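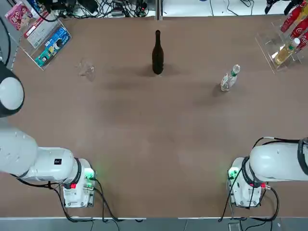

White arms at the near edge of a brown tabletop.

The Lot on Bidia Street

Trinidad Carrasco had the listing open on her phone before she got out of the car. Two bedrooms, one bath, 676 square feet. The price had gone up since January.

"They painted the door," she said.

Tadeo Lucero looked at the door. It was green now. When his aunt lived there it had been whatever color the landlord had left over. He used to sleep on her couch in the summers, and he remembered the kitchen drawer that only opened if you lifted it.

The agent was from Salian Homes and wore shoe covers. She gave them each a pair and said there were already two offers.

"Over asking?" Trinidad said.

"I can't say. But I'd go over."

They walked through. It took four minutes. Trinidad measured the back bedroom with her feet and wrote a number on her hand. Tadeo went to the kitchen and pulled the drawer. It stuck. He lifted it and it slid right out.

"What would the payment be?" he asked in the car.

"About 400 more a month than we pay now. That's if the rate holds."

"And the taxes?"

"Another 342."

He watched the agent come out and straighten the sign. A couple with a stroller was waiting on the sidewalk, and she handed them shoe covers too.

"We could ask my mother," Trinidad said.

"No."

"We could look out past Sukum again."

"That's a long drive in."

"It's a house, though."

He started the engine and let it run. The woman with the stroller was taking a picture of the green door.

"The drawer still sticks," he said.

Trinidad put her seat belt on. "Did you want to make an offer or not?"

"I want to eat first," he said, and pulled out behind a bus.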